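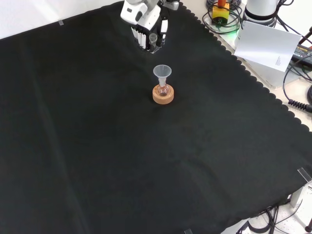

Round-bottom flask on a cork ring, with a plastic funnel in the neck. Black cloth on the bench.

Bench Technician (Small-Scale Liquid Transfer and Glassware)
Proltow Laboratory Services, Teaching and Methods Section
Reference: 269
Fixed term, full time
Advertised December 2023

Proltow prepares solutions, reagents and dye standards in small volumes for teaching laboratories and small manufacturers. The Methods Section writes and tests the bench procedures that go out with them. We wish to appoint a technician to carry out transfers, filling and weighing at the bench, to look after the section's glassware, and to help with the revision of our written methods.

The post reports to Thaís Toledo, Section Lead. Day-to-day work is set by Luana Holanda, Senior Technician. There are four people in the section at present, including the Section Lead.

Duties

Transfer of liquids between vials, cylinders and flasks, by pouring through a funnel or by pipette, according to the written method. Most work is at volumes under 20 ml.

Setting up round-bottom flasks on cork rings or clamps. The post holder will be expected to choose a ring of the correct size for the flask and to check that the flask stands upright before a funnel is placed in the neck. A funnel in a small flask raises the centre of gravity a good deal, and the methods are written with this in mind.

Weighing before and after transfer, and recording of losses. Results are entered in the bench book in ink on the day and copied to the shared record by the end of the week.

Washing, rinsing, drying and inspection of glassware. Flasks with star cracks or chipped necks are withdrawn and logged. Plastic funnels are sorted by stem diameter and stored apart from the glass ones.

Laying out and clearing the bench. Black cloths are used on a number of the benches – mainly for work with pale or weakly coloured solutions – and are shaken out, laundered and replaced on a fixed rota. Cork rings are brushed clean and are not to be soaked.

Preparation of coloured standards (pink, orange and yellow series) from stock, with dilution records.

Drafting of changes to methods. The section holds 479 current bench methods, of which roughly a third are due for review during the period of the post. The technician will work through a share of these with Tadeo Alarcón, trying each method as written and noting any step that is unclear or out of order.

Person specification

Essential:
A qualification in chemistry or a related subject at Level 3 or above, or equivalent experience in a working laboratory.
Practical experience of handling narrow-necked glassware.
Accurate weighing on a four-place balance.
Legible handwriting and plain written English.
Normal or corrected colour vision sufficient to match standards by eye. A short colour test forms part of the interview.

Desirable:
Experience of writing or revising standard procedures.
Familiarity with solvent-compatible plastics and their limits.
Some knowledge of stock control. We use the Isitz system, and training is given.

Conditions

The working week is 37 hours, Monday to Friday, with a choice of early or late start agreed each month. The post is for 18 months in the first instance, with possible extension. Salary is on the Technician B scale and the starting point depends on experience; the scale is included in the information pack. Annual leave is 27 days plus public holidays. Safety glasses, coats and gloves are supplied. Prescription safety glasses can be ordered after the first month.

The laboratory is on the second floor of the Damasceno Building, with lift access. Benches are at standing height. Two are adjustable and can be set for seated work. Applicants who need other changes to the bench or the hours are asked to say so at any stage, and this is not passed to the interview panel unless the applicant wishes it.

How to apply

Send a CV and a covering letter of no more than two pages, quoting the reference above, to Châu Trình in the Personnel Office. The letter should describe one bench procedure you have carried out regularly, with the volumes and glassware used and the usual sources of error. Letters without this section will not be considered.

Shortlisted applicants will be invited to a practical exercise of 45 minutes followed by an interview. The exercise consists of a measured transfer into a round-bottom flask, a weighing, and a written record of both. Travel costs within the region are repaid on production of receipts.

People who applied for the post advertised in November (Stores Assistant) may apply for this one and should send a new letter.

Questions about the duties may be put to Luana Holanda. Questions about pay, hours or the form of the application should go to the Personnel Office.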